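4.3 Do small kitchens make people drink less coffee at home?

The claim that kitchen size drives home coffee drinking has been repeated so often in the housing literature that it is now cited without a source. In its usual form it says that households with little counter space give up brewing at home and buy their coffee outside instead. We set out to test it with the Brudlow household diaries, and we came away less convinced than when we started.

The diaries cover 1,732 households that completed both waves. Each household wrote down every hot drink made or bought over one week in June, where it was drunk, and what it was served in. Counter length was measured by the household itself with a paper tape sent in the mail. We have doubts about that measurement. A good number of the returned lengths are suspiciously round, and several respondents plainly included the stove top, which the instructions told them to leave out. The earlier Retamal study used the same tape and did not report any check on it at all.

Taken at face value, the raw figures do support the popular view. Households in the shortest counter group bought more coffee outside than those in the longest. But the shortest group is also younger, rents more, and is more likely to live within walking distance of a café. Once commute and rent are entered into the model, the gap shrinks to a size we would not want to build an argument on. Once age is added, it can no longer be told apart from zero.

Retamal reached the opposite conclusion with a sample of 1,000. We tried to reproduce that result and could do so only by leaving out every household with children. No reason for such an exclusion is given in the published methods, and we can't think of a good one. It may be that the original sample simply had few families in it. The report does not say.

A second version of the claim deserves more patience. It holds that what matters is clear space near the place where cups are kept, and that total length tells us little. The Stinico group calls this the "landing area" and treats it as a fixed feature of a room. Our diaries suggest that it moves. Respondents described putting the cup down wherever there was room that morning, and the spot changed from day to day. Figure 6 shows a mug and bowls set out on a marble counter, the kind of everyday arrangement in which the edge of a landing area is hard to draw. Two coders given the same set of kitchen photographs disagreed about that edge often enough that we dropped the measure from the main analysis. 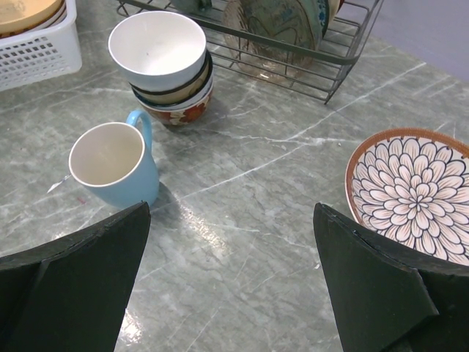 Figure 6. Light blue mug with a white interior, standing upright on a veined marble countertop, with a stack of bowls behind it.

The same problem affects the Voleo index, which scores kitchens by the share of the counter that is "available for use." Available to whom, and for what, is left to the coder. A stack of dishes counts as an obstacle under one reading of the manual and as equipment under another. When we scored our own photographs under both readings, the rank order of the kitchens changed enough to reverse the sign of the main effect. An index that can do that should not be used to advise landlords on remodeling, although it already has been.

We do not claim that kitchen layout has no effect on drinking habits. The diaries are short, a June week may be a poor guide to January, and people who agree to write down every cup are unlikely to be typical. A larger sample would help with some of this. Going from 1,000 households to 2,000 would not help with the tape, the coding manual, or the tendency of respondents to forget the second cup, and we would put money into those first. The test-retest check described in Section 5 was a modest attempt at the last of them, and its results were mixed.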